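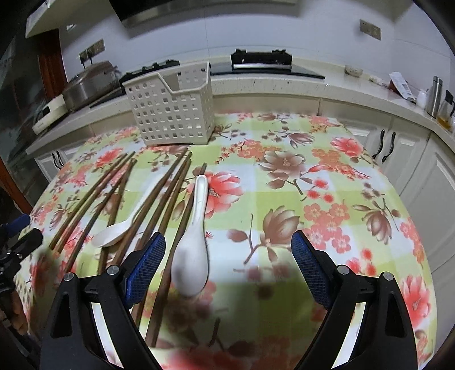 Virgil Toma says he learned more about cutting cloth in his first month at Clinard than in the two years before it, mostly by unpicking his own mistakes.

Clinard is looking for two sample machinists and one pattern cutting assistant to join the workroom before the spring collections. We make womenswear and outerwear in small runs, and we sample for other labels, among them Bodin and Widilov. The workroom is on the first floor of the Corex building, above the loading bay. There is a goods lift.

Sample machinist (2 posts)

You will make up first samples and fitting samples from paper patterns, working next to the cutter and often without a finished spec sheet. Most of the work is in wool coating, cotton drill and lined jackets. From February onwards there is also a fair amount of silk and viscose for the Widilov dresses.

We need you to be able to:
Make a lined jacket from start to finish, including a two-piece sleeve and a jetted pocket
Use a flatbed lockstitch and a three- or four-thread overlocker, and thread and adjust both yourself
Press as you go, on a vacuum table
Read a pattern and say when something on it is wrong
Keep a written note of any change made to a sample, so the pattern can be corrected

Experience with a blind hemmer or a buttonhole machine is useful. We can teach you those if you haven't used them. Factory experience counts, and so does bridal, theatre costume or alterations work, as long as you can show us garments you have made.

Pattern cutting assistant (1 post)

This is a junior post. You will trace, grade and label patterns, cut samples by hand, keep the pattern rail in order and order card, paper and pins. In the busy weeks you will also help with fittings – pinning, taking notes and photographs, and making the changes on paper the same day. We cut flat on paper and digitise afterwards. You don't need to know the software when you start, but you will be using it by the summer.

A college course in garment technology or fashion is fine. So is an apprenticeship, or having taught yourself, if the work is accurate. Please don't send a mood board.

Hours and pay

All three posts are full time, Monday to Friday, eight until half past four, with half an hour for lunch. In the fortnight before a show we work some Saturdays. These are paid at time and a half and are agreed in advance. We don't work Sundays.

The machinist posts are permanent after a three-month trial. The assistant post is for one year in the first place. Pay depends on experience and we will tell you the rate before the interview if you ask. There is a one-off payment of £2000 for machinists who move to the area to take the job, made at the end of the trial period. Holiday is 25 days plus bank holidays, and the workroom closes between Christmas and New Year.

Shears and a thimble are your own. Everything else is provided.

How to apply

Send a letter of no more than a page and a list of the places you have worked or studied. Add up to six photographs of garments you made yourself, and include the inside of at least one of them. If you made only part of a garment, tell us which part. Quote reference 221 and say which post you want. You can apply for both, but write one letter for each.

Applications can be posted or handed in at the workroom door during working hours. Mark the envelope for the attention of the sample room manager. We can't return photographs.

People we want to meet will be asked in for a paid half-day trial in April. Machinists will set a sleeve and make a pocket in our cloth, on our machines. Assistants will trace and cut a simple skirt block. You will have time beforehand to try the machine and ask questions, and you can see round the rest of the floor afterwards – the cutting room, the store and the finishing bench.

There are two flights of stairs from the street entrance. If you would like to use the goods lift, or need anything set up differently for the trial, put a line in your letter and we will arrange it.

We reply to everyone who applies, usually by post.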